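Cadum Bench Arm Kit, second revision

Status: complete kit available, build notes updated 09/06/2020
Designed by Njål Nordin at the Ukudcombe shared workshop

The Cadum is a seven-joint arm you put together yourself, on a kitchen table or in a corner of a shared shop. It started as a one-off on our back bench, and people kept asking for the drawings, so we tidied them up and started packing boxes. Reach is 900 mm with the gripper on. The whole arm runs off one power supply and one controller board, and every screw in it takes one of 2 hex keys, which we're very proud of (the first revision needed 11 different tools, and one of them had to be ground down by hand).

What's in the box

Molded shells, white, with black joint caps
Seven joint motors with the gearboxes already greased
Zervas controller board and wiring loom, cut to length and labeled at both ends
Parallel gripper with two fingers and a spare pair of finger pads
Wrist camera mount (camera not included)
Base plate, clamps, both hex keys
Printed build book
A key for the Prillport simulator, with the kitchen sink project loaded

You'll need to supply a computer, a USB cable and a solid surface to clamp to. Hollow doors on trestles are not a solid surface. We tried!

Build time

Two weekends is comfortable. The shoulder is the slow part, and the book gives it a whole chapter. Do the wiring before you close the upper shell, leave the loop of slack at the elbow that the drawing shows, and run the joint check with the gripper off. If a joint clicks on the way down but runs quietly on the way up, back its cap screws off a quarter turn and run it again. Most of the email we get is about that click.

The sink project

Every kit comes with a practice kitchen in Prillport, and we'd love you to spend a few evenings in it before you bolt anything down. The task is washing up: bring the sponge over the basin, lower it to the pan, wipe, lift away.

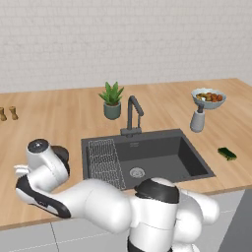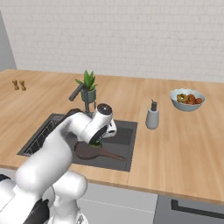
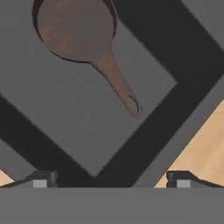

The part of the project that taught us most was finger height. On the first revision we set the gripper's approach by eye from the side, and it was always a bit too low over anything with a rim or a handle. Now the book has you work from the wrist view as well, and it's so much easier to judge. With the skillet's handle running down and to the right between you and the bowl, you can plan a path that comes in clear of it, and the two fingers at the bottom of the view give you a steady reference for the center line. Save that path, slow it to quarter speed and watch it from the side before trying it any faster. The same method works for a screw tray, a paint pot, or whatever lives on your own bench.

Paths saved in Prillport load straight onto the Zervas board. Do go through the joint limits page first, as your table is almost certainly a different height from ours.

Changes from the first revision

Wider bearing at the shoulder
Gripper cable now runs inside the forearm
Finger pads slide on, no glue
Base plate drilled for both metric and inch bolts
Build book rewritten from page one, with bigger drawings

Owners of the first revision can get the shoulder bearing and forearm shell as an upgrade pack. The old pads won't fit the new fingers, so order pads along with it.

Price and ordering

Full kit: $987, pads and build book included
Upgrade pack: ask us, it depends on which shoulder you have

We pack kits in small batches at Ukudcombe. The August batch went out complete, and the next one is being boxed now. Orders are filled in the order they come in, and you'll get a note when yours is on the bench.

Questions about the build can go to Njål through the workshop contact page. Please include the number stamped on the underside of your base plate, and a short sound recording if it's a click.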